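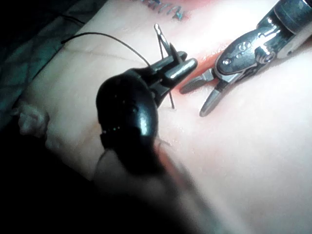

Three evenings on the handover bug and I think I finally have it, so writing this down fast before I forget what I did. Short version: the planner was handing the arm a grasp pose that was fine for the needle and terrible for everything attached to the needle. You get the curve in one set of jaws, the second instrument coming in open from the other side of the red line, only a short distance between the tips, and then a loop of black thread swinging wide over the skin that my collision model has never heard of. As far as Skultow was concerned that thread did not exist. Needle yes, jaws yes, thread no.

Skultow is our planner, for anyone new. Named by Roel Verhoeven, don't ask me what it means. It sits between the perception stack (Plundiser, also not my name) and the low level controller, and its whole job is to take a needle pose and two tool poses and spit out a handover that doesn't bump anything.

So, what was going wrong. The needle pose estimator fits an arc to whatever dark or shiny curved thing it finds in the wrist view. Works great when the needle is side on. When it's nearly end on, or when a tool is covering half of it, the fit has two solutions that score almost the same. Mirror images. And we were taking the best one every frame with no memory at all. So the target pose flips, the controller sees a jump, the rate limiter clamps it, and now the wrist is slowly rotating toward a needle that is not there.

I knew about the flip. Sumathi Nadar told me about the flip in August. I had a ticket for the flip. What I did not know is that the thread makes it worse - the segmenter leaks a bit of thread into the needle mask right at the swage end, and that is exactly enough to tip the score over to the wrong mirror.

Went back through the logs to be sure. 2,967 frames from the handover phase, hand checked the ones where the pose jumped. 85 flips. Every one of them had thread pixels in the mask. Felt pretty good about that, and then pretty dumb.

Fix part one: temporal filter on the pose. Keep both hypotheses alive, carry them forward with the tool kinematics, only drop one when the other has been winning for 3 frames in a row. Not fancy. Lies Bakker wanted a proper particle filter with 100 particles and I said maybe later, two hypotheses is two particles if you squint.

Fix part two: thread gets its own class. Before this it was lumped in with "background dark", along with the shadows and the drape. Retrained overnight, the first run was garbage becuase I had the label map off by one. Second run ok.
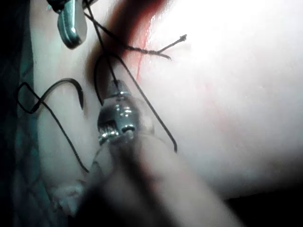
Part three is the one I'm still not happy with. Once thread is a class you have to decide what the planner does with it. It's not an obstacle exactly, you can touch it, you just can't close on it or drag it somewhere stupid. Right now I have a soft cost for jaw closure near thread pixels, and a much bigger one if the thread is taut, where taut = the fitted curve is close to a straight line between its ends. Dumb test. A straight piece of slack thread lying flat passes it too. Maarten Smits says use depth, and he's right, but the depth on something that thin is mostly noise and I haven't got the patience this week.

Other open stuff -

More than one needle in view. The arc fitter just takes the biggest. Need an id per needle that survives occlusion.

Loose cut ends. The segmenter calls them thread, fair enough, but the planner treats them like they're attached to something. Need some kind of conectivity check.

Specular highlights on the steel. Still eating the mask near the jaw tips. Exposure lock helps a little. Tried the Clernmont preset and it made the shadow side useless.

The replay tool leaks memory on long logs, if you're using it just restart it.

Branch is up as of 2/27/22, Roel Van der Linden has it for review. Please don't merge it into the Michiels config yet, the cost weights are hardcoded and I need to pull them out first. Tomorrow, probably.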